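Category: Competition / Venue visits
Comments (6)

Open day at the Jumurville throwdown hall

Jumurville opened its competition hall to coaches and team captains in June, ahead of the regional functional fitness season. I went to look at the floor layout, the judging stations and the timing system. Doors opened at 10 and the athlete floor was closed again by mid-afternoon for a club session.

Access and parking

The hall is on the eastern side of town behind the Nartey builders' yard. The road in is narrow and lorries use it throughout the morning. Teams bringing a van should use the rear gate, where the ramp is wide enough for a loaded trolley. The front entrance has three steps and a pair of doors that open outwards, and is slow going with anything heavier than a kit bag.

Changing rooms are on the ground floor. Each has a row of metal pegs, benches on both long walls and showers at the far end. Lockers take a padlock, which visitors have to bring.

The floor

The main floor is divided into ten lanes. Each lane has a rig bay at the back, a lifting area in the middle and a clear run to the finish mat. Rubber tiles cover the lifting area and the rig bays. The run is a thinner sheet material, glued down, with taped joins. I walked all ten lanes and found one lifted join, in lane 2, which staff had already marked with chalk.

Rigs are by Zornico. The uprights are bolted through the tiles into the slab, and the crossbars sit at two heights. Taller athletes will want to try the lower bar before choosing a lane in any event with kipping work, as foot clearance over the plyo box storage is tight at the wall end. Movement under load was small. A group of three doing bar muscle-ups side by side produced a visible sway in the end bay and very little in the others.

Plates and bars were sorted by lane. Collars are the lever type. The rowers had been serviced and carried a dated sticker on the rail, and the damper settings were left as the previous user had them, so check yours before the start.

Judging and scoring

Scores are taken on paper and then entered at a desk beside lane 1. The judge writes reps per round, the athlete signs, and a runner takes the card to the desk. The Tasetti timing system runs separately. It drives the wall clock and a small display at each finish mat, and logs the time when the judge presses the lane button.

We were shown a trial heat with the ten lanes filled by local members. The workout was 71 wall balls for time with a shuttle run every two minutes. Cards reached the desk quickly from the near lanes. From lane 10 the runner had to go behind the rigs, and the last card arrived nearly 6 minutes after the heat ended. In a tight schedule the next heat would already be on the floor. Moving the desk to the centre of the side wall would shorten the longest trip by half, and I put this on the feedback form.

The no-rep signal is an arm held out to the side. Under the present lighting it is clear from the athlete's position and hard to see from the seating, so spectators will have trouble following the count.

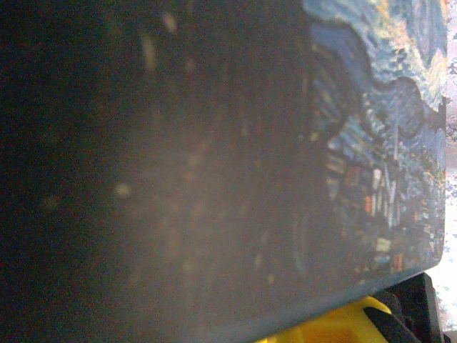

Warm-up area and heat calls

The warm-up area is a separate room joined to the main floor by a short corridor. It holds six racks, a set of bikes and an open patch of matting. Heat calls come over a speaker in the ceiling. With the bikes in use the calls were difficult to make out, and two members missed the first one for the trial heat. A printed running order on the corridor door would help.

The corridor takes one heat at a time. Incoming athletes wait on the left and outgoing athletes leave by the side door to the yard, where there is shade and a tap. Chalk must stay in the warm-up room or in the lane buckets.

Seating is on one side only, in four tiers. The best view of the lifting area is from the second tier. The finish mats are easier to see from the end nearest the clock.

Entry packs for the autumn event go to captains by email. Teams needing a second van space should ask for it on the entry form.

Filed under: venues, judging, team events
Shares 71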